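Unit 4 handout: Looking after a two-finger gripper cell

Read this before the May lab sessions. It covers the tape and pad work on the fingers, zeroing, the table surface, and the log. Arm calibration is in Unit 5 and the safety circuit was Unit 2, so neither is repeated in full.

## 4.1 The cell

The teaching cell is the Tustwood bench: an enclosed white table with two arms, each carrying a parallel two-finger gripper. The arms are called left and right as seen by a person standing at the control desk. All log entries use those names. Older pages in the log say "A" and "B," and you can ignore those letters unless you are tracing an old fault.

The cell runs a cloth handling routine for most of the term. Cloth is light, so the grip force is low and the fingers rarely suffer from load. What wears them is rubbing. Each cycle drags the fingertips a short way over the table before they close, and whatever is on the fingertips takes that wear.

The parts you will service are:

- the finger wrap (painter's tape)
- the fingertip pads
- the finger base screws
- the table surface

Everything inside the gripper housing is off limits in this course. If you think a housing has to be opened, write it up and stop.

## 4.2 Before you reach in

1. Finish or abort the running cycle from the desk.
2. Open both grippers to full stroke.
3. Send both arms to the service position.
4. Press the enclosure stop and hang your tag on it.
5. Wait for the drive light to go out.

The service position leaves the fingers at chest height with the tips pointing away from you. Do not push an arm there by hand. If an arm will not go to the service position on command, that is a fault for the log, and the session moves to the spare bench.

One person works inside the enclosure at a time. The second person stays at the desk and reads the steps aloud.

## 4.3 Rewrapping the fingers

The tape gives the finger a matte surface that is easy to pick out in the tracking software, and it protects the finger body from scuffs. It adds thickness, and the thickness has to be the same on both fingers or the closing point moves off center.

Strip the old tape completely. Putting a new layer over an old one is the most common mistake in student work, and it shows up later as a gripper that closes to one side. Peel slowly from the tip toward the base. Wipe off any adhesive with a cloth dampened with alcohol and let the finger dry.

Start the new wrap at the tip end, just behind the pad, and work back toward the base. Overlap each turn by half the tape width. Keep light tension on the roll. Small creases on the outside of the finger are acceptable. On the inner face, where the fingers meet, press them flat with the back of a plastic spudger or redo the turn.

Stop the wrap before the base segment. The holes and screw heads there must stay uncovered so that you can get a driver in without cutting tape.

Both fingers of a gripper are rewrapped in the same session, even if only one is worn.

## 4.4 Replacing the pads

The pads are rounded gray tips with a fuzzy surface. They come in bags from Górecki and are kept in the second drawer of the service cart. Use pads from the same bag for both fingers.

Twist the old pad a quarter turn and pull straight off the end. Check the seat for leftover glue. Put one small drop of the contact adhesive on the seat, press the new pad on, and hold it while you count slowly to thirty. Leave the gripper open for the full curing time on the adhesive label before you close it.

Do not trim a pad. If a pad sits crooked, take it off and use a new one. A trimmed pad loses its fibers on one side and starts to shed.

After curing, bring the fingers together in jog mode, at the lowest speed, over a clear patch of table. Stop as soon as the pads are nearly touching and look at how they line up from the side and then from above.
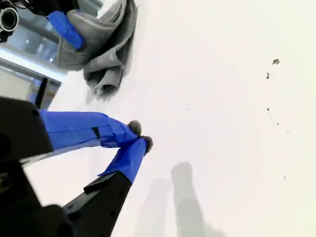
Delali Addo objects to stopping short of contact. The view in the remark sent back on the draft of this handout was that a visual check only finds gross errors, that the eye is easily fooled when the finger bodies come in at different angles, and that the gripper should be closed fully on a paper strip every time. If the strip pulls out with an even drag, the pads are aligned. If it twists as it comes out, they are not.

We have kept both checks, in this order. The visual check comes first, so that a badly seated pad is found before any force goes through the adhesive. The paper strip comes after it. In last term's group the strip found two crooked pads that had passed by eye, which is a fair argument for doing it.

## 4.5 Setting the closed position

The controller stores the closed position as an encoder count. New tape and new pads change it, so the stored value must be set again after any work under 4.3 or 4.4.

1. Clear the stop and take down your tag.
2. Select the gripper on the Skandel panel and choose "Teach closed."
3. Jog the fingers together at the lowest speed.
4. Stop at first contact, with the paper strip just held.
5. Read the count and write it down before you save.
6. Save, open to full stroke, close again, and read the count a second time.

The reference value for the right gripper, with fresh tape and fresh pads, is 2,726. The two readings you take should agree to within 9 counts. If they do not, look for a soft spot in the wrap on the inner face, then for a pad that is still moving on its seat. A loose base screw gives the same symptom, but the readings then drift in one direction over several closings instead of scattering.

Do not copy the right gripper's value to the left. They are separate mechanisms with separate encoders, and the left gripper's reference is on the card inside the desk lid.

## 4.6 Base screws

Check these whenever the readings drift, and at the start of each lab block in any case. Use the short hex driver from the cart. Tighten to the mark on the driver handle and no further. The threads are in soft metal and will strip.

If a screw turns freely without tightening, leave it in place, tag the cell, and report it. Tetteh Abugri keeps the thread inserts and will fit them.

## 4.7 The table surface

A white table makes dirt easy to see, and dirt matters for two reasons. Grit picked up by a pad gets carried to the cloth and then to the other pad. Dark specks can also be picked up by the tracking software as edges or corners, especially away from the cloth where the background should be blank.

Tape scraps, pad fibers, and crumbs of old adhesive all end up on the table during service, so clean it last.

- Lift any cloth off the table and shake it out away from the cell.
- Vacuum with the soft brush. Do not blow the table off with compressed air, which drives grit into the rails.
- Wipe with a damp lint-free cloth in one direction, from the glass side toward the front.
- Wipe the pads with a dry brush. Never wet them.
- Look across the surface at a low angle with the cell lights on.

Finger shadows fall on the table when the lights are on. They are soft-edged and move with the arm. A mark that stays put when the arm moves is dirt or damage, and gets wiped or logged.

Scratches deep enough to catch a fingernail go in the log with a position measured from the front left corner. The table sheet is made by Brostley and can be flipped once.

## 4.8 The log

Each service entry needs the following:

| Item | What to write |
|---|---|
| Gripper | left or right |
| Work done | tape, pads, screws, table |
| Pad bag | number on the label |
| Count, first reading | as read |
| Count, second reading | as read |
| Strip check | even or twisted |
| Initials | both people |

Write the readings you got, including bad ones. A pair of readings that disagree is useful to the next group. A blank is not.

## 4.9 To prepare for the lab

Read the controller notes on jog mode and bring the log template, printed. Work through these on paper first:

1. A gripper reads 2,726 on the first closing and 2,741 on the second. Say what you would check, and in which order.
2. A group rewraps one finger only and then teaches the closed position. The two readings agree. Explain what is still wrong and how it would show when the gripper picks up the edge of a cloth.
3. The strip check is even but the gripper drops cloth on one side of the table and holds it on the other. List the causes that have nothing to do with the fingers.

Hand in question 2 at the start of the session. The others will be discussed at the bench.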